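Paper Jams in the Automatic Feeder: What Finally Worked for Me

Our office has a Gonitz scanner with an auto feeder, the kind where you drop in a stack, hit the button and walk away. Except in February you couldn't walk away, because the thing choked every single Monday! I was stuck with a 238-page job and got a jam every few pages, plus that awful grinding noise. The screen kept flashing error 511, and the manual says that means "feed fault." Gee, thanks.

I asked Mohcine Slaoui, who fixes these for Westetti, and he told me my stack was the problem and the machine was mostly fine. So here's my routine now.

1. Power off before you reach in

I know, I know. But I once had my fingertips by the rollers when the auto-retry kicked in, and it pinched me good. It retries by itself! Switch it off at the back, open the lid, and pull the stuck sheet out in the direction the paper travels. Keep sleeves, lanyards and long hair out of there too.

2. Sort out the stack before it goes anywhere near the tray

If your pages stick out every which way, don't feed them yet. Hold the stack by both sides, keep your grip loose, and let the sheets slide against each other.

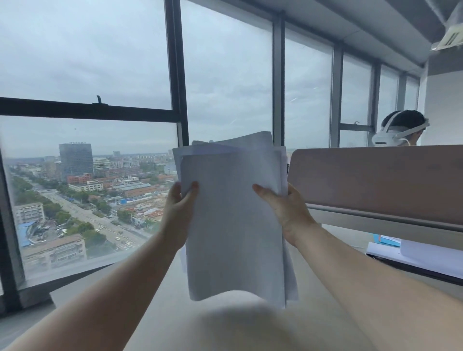
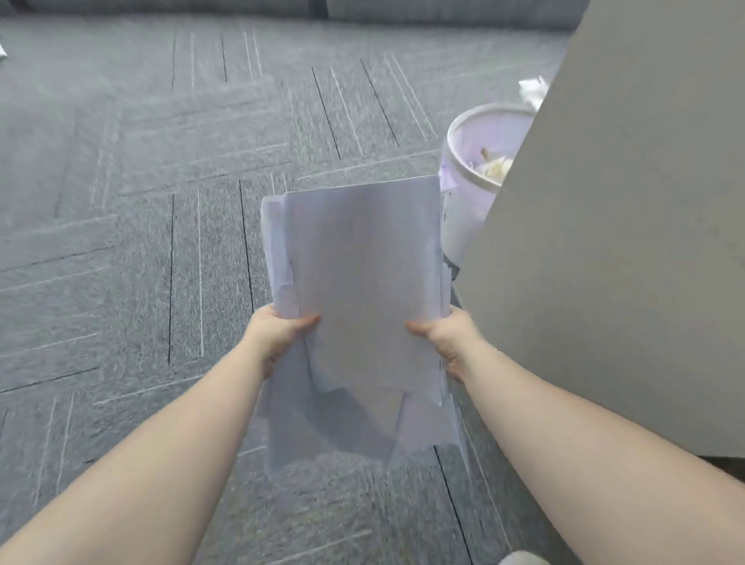
Both stacks still have sheets at odd angles, so they need more squaring up before they go in.

3. Fan, then tap

Flex the stack, fan it from each end, then tap the long edge and the short edge on a desk. Check for staples while you're at it (I missed one and it scratched the glass, ugh). Anything creased goes on the flatbed.

4. Don't fill it to the line

Ours claims to hold 100 sheets. I stop well short of that and it's so much happier.

5. Wipe the rollers

Lint-free cloth, a little water, power still off. Let them dry for 7 minutes or so before you start it up again.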